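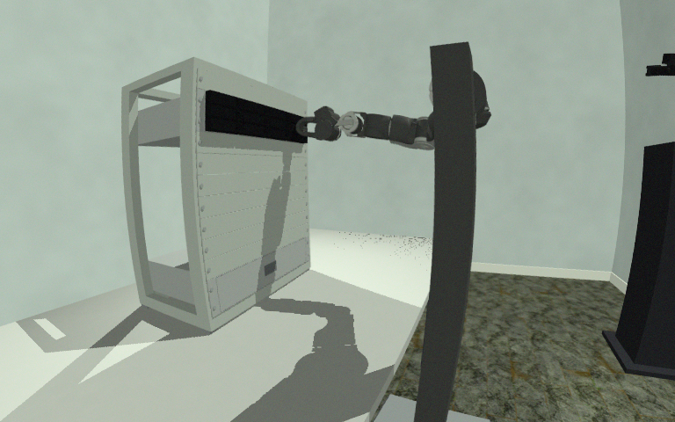
Orkham Shot Tracker, second version: review after a preseason and five weeks of games

By Ileana Lungu
Thursday, December 9, 2021

The Orkham is a shot tracking system for indoor basketball. It consists of a sensor that clamps to the back of the rim, a receiver that sits at the scorer's table, and software that turns the signal into a shot chart. The price is $700 for one basket. A second sensor costs $266, and the receiver handles both, so a full court comes to just under a thousand dollars before tax.

I coach a girls' varsity team and keep the numbers for the boys' program at the same school. Until this season we charted shots by hand, on paper, and typed them in afterward. I bought the Orkham with booster money after returning a Stalness unit last February. The Stalness lost its connection whenever the bleachers filled up, and its makers never fixed that while I owned it.

Installation

The clamp fits a standard breakaway rim. It did not fit the older fixed rims in our auxiliary gym until I removed the rubber pad, and with the pad off it rattled. Orkham sells a thicker pad for fixed rims. It should be in the box.

Each sensor took me 15 minutes the first time, on a ladder, and much less after that. The bracket has a spring latch, so the sensor can come down for charging without the clamp being loosened. The latch is stiff. The charging port is covered by a rubber plug that is hard to open with short fingernails.

Calibration means shooting from marked spots on the floor while the software listens. You make or miss, press the matching button, and move to the next spot. The manual says to repeat this whenever the sensor is moved. I skipped it once after a recharge and the counts stayed right, though it called three bank shots misses in the first ten minutes of practice.

Accuracy

I tested makes and misses against video over four practices and one scrimmage. The sample was 573 shots, all at the same basket. The sensor got 551 of them right. Most of the errors were of two kinds: airballs, which it did not record at all, and tip-ins, where a miss and a quick follow were logged as one make. The rest were cases of the ball sitting on the rim for a moment before falling off.

A little over 96 percent is good enough for practice. For games I would not hand the result to anyone without checking it. A missed tip-in changes a rebound as well as a shot, and our center gets a lot of those.

Free throws were recorded correctly every time. There is a separate free throw mode that logs arc and left-right drift. The drift number seems sound and agreed with what I could see from the baseline. The arc number varied more than I believe it should. One of our guards, who has the most repeatable form on the team, was given arcs of 41 and 49 degrees on consecutive makes that looked the same on video.

Location

The sensor does not know where the shot came from. Players can wear a tag on the waistband, sold in packs, or someone at the table can tap the spot on a tablet. We tap. A student manager with one practice behind her kept up without trouble in half-court sets. In transition she fell behind, and the software has no way to hold a shot in a queue and place it later. It puts the shot at the last tapped location. You fix it afterward in the edit screen, one shot at a time.

That is the largest fault in the product. A queue was on the list of planned features when I bought it, and it was still on the list this week.

Software

The tablet app opens quickly and the live chart is readable from arm's length. The zones follow the high school three-point line by default, and you can switch to college or international. Zones cannot be redrawn. I wanted to split the short corner from the block and could not.

Exports come as a spreadsheet or a PDF. The spreadsheet is clean, with one row per shot, and imports into Grilline without any changes to the columns. I use Grilline for lineups and minutes, so this saved me an hour or more a week. Exporting to Grecu fails if a player's name has an accent or an apostrophe in it. Support told me to take the marks out.

There is no subscription for the basic features. Season totals for more than one team need a paid plan. I entered both teams under one roster and filtered by jersey number, which works as long as no two players share one.

Battery and durability

A charge lasted nine practices on average. The low battery light is on the underside of the sensor and can't be seen from the bench. The app shows the level only after you open the settings page.

The housing has taken direct hits from the ball all season and one from a broom handle. It has a scuff and works as before. Dunks in the boys' practices shook the clamp loose twice. I now tighten it on Mondays.

Who should buy it

For a program that charts practice by hand and has someone willing to tap a tablet, the Orkham is worth the money at one basket. I would hold off on the second sensor until you've run it for a month. Teams that press and run should wait for the shot queue.

Rating: 3.5 out of 5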